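Menu Home Ask Topics Members Log in
2 min read

White ribbed surface on the terrace – is it worth what they want to clean it?

We have a big white ribbed surface outside, all fine lines, and a contractor from Danmont wants $600 to wash it and "seal the ribs." I have my doubts. The green thing in both pictures is ours and stays where it is.

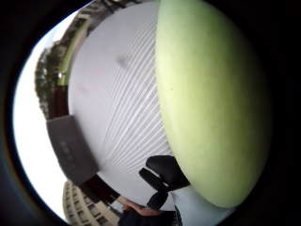
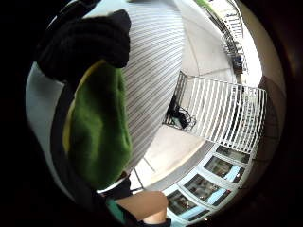 Kanaan, September

The first one has the small dark gray smudge they keep going on about. My neighbor says to use Dirka and a soft brush and forget the sealing. Has anyone paid for this and seen any difference a year later?

Leen Hourani

I'd want to know what they plan to seal it with. Ask for the name of the product in writing. I was quoted $231 for washing alone on a bigger wall, and even that felt steep – it took two men 20 minutes. Try warm water and dish soap on the smudge before you buy Dirka or anything else. Start at the bottom, rinse from the top, and go along the ribs.

Tala Nassar

sealing is a scam imo. never did mine

Zavow

Depends if it's fabric or metal, which you don't say. I wouldn't use a pressure washer on either one until you know.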